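Lolik Workstation Teardown – Gallery

Bench notes and photos, posted February 4, 2022
Photos and captions: Krishnamoorthy Chacko
Bench work: Theophilus Ayaaba

The tower shown on this page is one of the units retired from the Anedmont drafting office. It carries shelf number 606. The plan is to strip it to the board, inspect the socket, and decide whether the chassis goes back into service with a replacement processor or is kept for parts. The gallery covers the open-case stage only. Board removal will go on a separate page.

Before the case was opened, the power cord was pulled and the power button was held down to drain what charge was left. All work was done with a wrist strap clipped to bare metal on the chassis. The side panel comes off without tools on this model. The tower is laid flat so that the board faces up, which keeps the weight of the cooler off the socket while the cooler screws are backed out. Loosen those screws in a cross pattern, a half turn at a time, until the springs are slack.

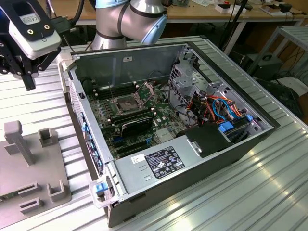

Side panel off, CPU socket open and empty. Cables still routed through the drive cage area.

The retention bracket on this socket is a lever type. Press the lever down and out to clear the hook, then let it rise under control. The bracket follows on its hinge. Once it is open, nothing should pass over the socket: no tools, no loose screws, no sleeve. A single bent contact can take out a memory channel, and the fault will look like a bad module for as long as it takes someone to think of checking the socket.

If the socket is going to stay empty for more than the length of the job, fit a plastic cover. Covers from other boards will often fit if the socket type matches. We keep a small box of them in the Jeren cabinet, second drawer.

Notes on order of work

Memory comes out before the drive cables. The retaining clips need finger room, and it is easier to see the slot numbers with the light coming straight down. Label each module with its slot position, even if all of them carry the same part number. Mixed sets turn up often in this series, and a set that was stable in one order may not be stable in another.

Drive data cables are next. Pull on the connector body and leave the wire alone. Some of these connectors have a metal latch that has to be squeezed first, and some do not. Check each one. The cables can be left in the chassis if the drives are the only parts coming out.

Expansion cards come out after that. Release the bracket at the rear wall, then the clip at the end of the slot, then lift evenly. Long cards may also be held at the front end by a guide. Screws from this stage go into the tray marked 41. Board screws have a different thread and go into tray 32. Please do not combine the trays. The last two units came back from storage with board screws forced into the drive cage, and one of the holes had to be retapped.

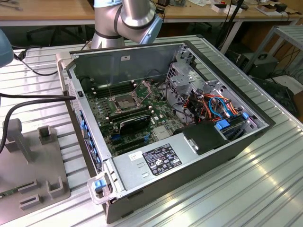 Sombatkul, who wrote the original service sheet for this series, lists the power supply as the last item to come out, after the main board connector has been unplugged and the cable bundle has been freed from its clips. We follow the same order. The supply lies along one edge of the chassis with its rating label facing up, so the ratings can be copied down while it is still in place. The drive cage is at the other end of the job in terms of effort: the orange, red, blue, and black cables run through and around it, and they should be photographed before any of them are moved. Blue marks the drive-bay latches and the release on the carrying handle. Do not lift the tower by the handle while the case is open. The chassis is less stiff with the panel off, and the board can flex.

Remaining work

– Inspect the socket contacts under the magnifier, one row at a time
– Blow out the power supply housing and the cage vents, low pressure only
– Check the small capacitors near the socket for cracks or lifted ends
– Replace the clock battery and write the date on the new one
– Test the supply on the 800 watt load box before it goes back in

Full-size copies of both photos are in the shared Lolik folder under the shelf number. Corrections to the order of work should go to Theophilus Ayaaba.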